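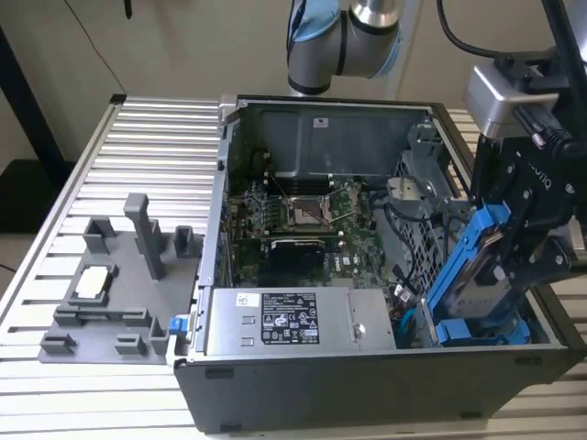
作文カードセット「Netham(ネザム)」、中学・高校の国語向け。書くことがない、と言って固まる生徒用のカードです。お題は322枚。表に言葉、裏に書き出しの例が3つ。テーマが重い物は最初から外してあるので、朝の10分でも配れます。物を見て書く「観察」の束がいちばん出番多いです。たとえば側板を外して横に倒したデスクトップパソコン、中には緑の基板、CPUソケットは空っぽ、青い枠に入ったハードディスク。これだけで200字いけます。部品の名前を知らなくても書ける、というか知らない生徒の文のほうが読んでて面白いことも多い。「四角い金具が起き上がっている」とか。語彙の束と組み合わせてどうぞ。

セット内容
・お題カード 322枚(観察/手順/意見/物語/手紙の5束)
・教師用ガイド 272ページ、A5、リング綴じ
・仕切り板 7枚
・収納箱 1個(ふた付き)
・評価シート原紙 コピー可

価格 2,000円(税込・送料別)
追加のガイドのみの販売は在庫があるときだけ。お問い合わせください。

サイズなど
カードは名刺よりひと回り大きい。角丸。表面つや消しなので蛍光灯の下でも読めます。水性ペンは乗りません、鉛筆はOK。箱は教卓の引き出しにだいたい入りますが、浅い引き出しだとふたが当たるので測ってから。

前の版「Oei(オエイ)」からの変更点
・手順の束を増量。料理ばっかりだったのを、修理、掃除、道案内、校内放送などに分散
・意見の束の文言を全面見直し。家庭の事情に触れそうなお題、体型や成績を比べさせるお題は削除
・物語の束、主人公の気持ちになって書く系は「書かなくてもいい人」の逃げ道を裏面に追加。別の人物の視点、または後日の新聞記事として書く
・カード番号の字を大きくした(要望多数)
・ふりがな追加。ただし裏面はスペースの都合で一部のみ
Oeiをお持ちの方、番号がずれています。混ぜると仕分けが大変なので別々に保管してください。

使い方(ガイド第1章から抜粋)
1. 束を一つ選ぶ。全部広げない。
2. 一人に2枚。どちらかを選ばせる。交換は一回まで。
3. 書き出しを写してもよい。そのまま写した文は字数に入れる。
4. 時間は8分。途中で止めない。
5. 読み合いは希望者だけ。
4番、つい口を出したくなりますがここは我慢で。ガイドの方には声かけの例も載せてあります。

手順の束について、質問が多いので補足。
「誰に向けて書くか」を先に決めさせてください。小学生に、なのか、初めてその作業をする大人に、なのか。同じお題でも文が変わります。書き終わったら隣の人に渡して、文だけで手順を想像できるか試す。想像できなかった場所に線を引く。直しはそこだけ。全文の書き直しはさせなくて大丈夫です。 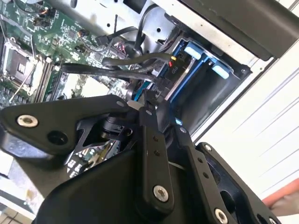

開いたデスクトップパソコンのケースと黒いグリッパー

観察の束は教科書の説明文単元の前に入れるのがおすすめ。後に入れると教科書の文体をまねてしまって、どれも似た文になりがちです。まねる練習がしたいときは逆に後で。順番はクラスの様子をみて決めてくださいい。

教師用ガイドの中身
第1章 配り方と時間の取り方
第2章 束ごとのねらい
第3章 評価。点を付ける場合、付けない場合
第4章 書けない生徒、書きすぎる生徒
第5章 心配な内容が書かれていたとき。校内で誰に伝えるかを先に決めておくための記入欄つき
第6章 保護者への説明文の例
付録 お題一覧、学年別の目安、カードの補充表

第5章は短いです。短いけど配る前に読んでください。作文に何が書かれるかはお題だけでは決まらないので、軽いお題でも読む側の準備はあったほうが良いです。記入欄は学年で一枚あれば足ります。

対象
中学1年から高校3年。小学校高学年でも観察と手紙の束は使えます。日本語を学んでいる生徒には手順の束のふりがな付きのもの(番号の横に小さい丸)から。

ご注文について
学校名での後払い可。見積書・納品書・請求書の3点は標準で同封。宛名の指定がある場合は備考欄へ、校長名が必要なところは必ず書いてください、後からの差し替えは日数もらいます。
1月は年度末の予算で注文が集中します。授業で使う日が決まっている方は早めに。正午までのご注文は当日受付、発送は翌営業日以降です。
個人の方、塾、フリースクールの方も同じ値段です。

返品・交換
未開封のみ返品可。カードの欠け、ダブり、印刷かすれは交換します。番号を知らせてください、その番号だけ送ります。現物の返送は不用です。
1枚なくした、という場合もまず連絡を。端数の在庫があればお分けできます。なければ白紙カードに手書きで、というお願いになります。

よく聞かれること
コピーして全員に配っていい? → 購入した学校の中なら可。他校への配布、ネットへの掲載は不可。
データ版は? → 予定なし。評価シートのみ希望者に送付。
戯曲や詩の授業に使える? → 物語の束が一応使えますが、作品別の課題は入っていません。戯曲の授業用は同じシリーズの「Ternis(テルニス)」をどうぞ。場面ごとの読み取りカードです。
1セットで何クラス? → 時間がかぶらなければ何クラスでも。同じ時間に使うなら教室の数だけ要ります。
ラミネートは? → 角が箱に当たって閉まらなくなります。しないでください。

発行・販売 Gernley(ガーンリー)教材部
在庫 あり
関連商品 Ternis 戯曲読み取りカード/Netham用 白紙カード追加パック/評価シート原紙(横書き)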